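Husar 3 changes how wrist-camera depth is handled on repeating surfaces

Iltumitz has released version 3 of Husar, its manipulation stack for two-finger grippers. The release went to existing licence holders on 29th September. Most of the changes are in the perception layer and the local planner. The motion control interface is unchanged, and programs written for the previous version will load without edits, although the configuration file for the camera has to be regenerated.

The main change concerns surfaces with a repeating pattern: perforated sheet, mesh, grating, ribbed trays and similar. Earlier versions of Husar estimated depth close to the gripper by matching small patches between successive wrist-camera images as the arm moved. On a plain or randomly textured surface the method works well enough. On a regular grid of holes, each patch has many near-identical neighbours, and the matcher could lock on to the wrong one. The result was a depth estimate that was wrong by a whole number of hole spacings and that reported high confidence, so the planner had no grounds to reject it.

In practice the arm would stop short of the surface or, less often, continue into it until the force limit tripped. Users reported the second case mainly on thin plastic parts, where the part flexed before the limit was reached.

Husar 3 replaces the patch matcher with a two-stage process. The first stage looks for periodic structure in the image and, if it finds any, fits a lattice to it. The second stage uses the distortion of that lattice to estimate the tilt and distance of the surface. Holes further from the camera appear smaller and closer together, and the rate at which they shrink gives the tilt directly. Distance then follows if the true hole spacing is known. If it is not, the software asks for a short sideways move of the wrist and solves for the spacing from the known displacement of the arm.

The lattice fit does not assume that every hole looks the same. In the old version a hole was detected as a dark blob on a lighter ground, which failed wherever something bright lay behind the sheet. The new detector accepts either polarity and marks each hole as dark, light or undecided. A change from dark to light across a panel is now treated as a property of what lies behind it, and no longer as an edge of the panel. Iltumitz says this was the most common cause of false edges in the logs it received from users.

Glare is dealt with separately. Saturated areas are masked before the fit and the lattice is extended across them from the sides. Points filled in this way are used for the surface model but not for choosing a contact point. The mask is recalculated for each image, as reflections shift when the wrist moves. Narrow streaks are usually bridged without difficulty. Large patches can leave too little of the pattern on one side, in which case the planner requests another viewpoint.

The planner has been altered to make use of the new output. It now takes a surface with an uncertainty attached to each region and slows the approach according to the worst region under either fingertip. Previously a single value was used for the whole image. The approach speed can still be capped by hand. There is also a new check that holds the fingers open until both tips have a valid surface estimate, which matters when the camera sees one finger far better than the other.

Calibration takes longer than before. The routine collects 400 images at a range of wrist angles and includes the gripper itself, so that the fingers and body can be removed from the image before any pattern is fitted. Changing fingers, or adding tape or padding to them, means running it again. Iltumitz has kept the old calibration as an option, but lattice fitting is switched off when it is used.

The depth update now runs in 40 milliseconds on the standard controller. The company's own test set contains 2000 approaches to perforated and ribbed parts, recorded by Pliner, the integrator that has been running preview builds since March. The recordings are supplied with the release, along with a replay tool that steps through an approach and shows the fitted lattice, the glare mask and the planner's speed limit at each image. Replays can be run without an arm attached.
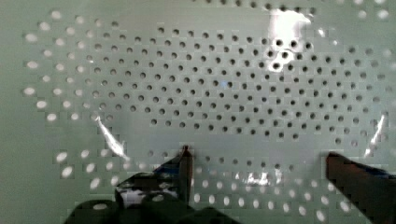

Fatmont would have liked the hole spacing to be read from the part drawing where one exists, saying that the sideways move costs time on every new part and is awkward inside a deep fixture. Iltumitz has said that spacing can be entered by hand in this version and that reading it from drawings is under consideration.

Several limits are listed in the release notes. The lattice model covers flat and gently curved surfaces only. Sheets with two overlapping patterns, such as a mesh seen through another mesh, are detected and refused. Patterns finer than the camera can resolve are passed to the ordinary depth method with confidence reduced. Transparent sheet is not supported.

A known fault affects panels on which the pattern ends in a curve inside a wider plain area. The surface estimate is correct within the pattern but may be extended too far beyond it, and users are advised to keep contact points inside the last row of holes until a fix is issued. The plain margin can also be entered as a fixed distance in the part file.

The update is installed through the usual package tool. The controller must be restarted afterwards and the camera recalibrated before the new planner will accept a job.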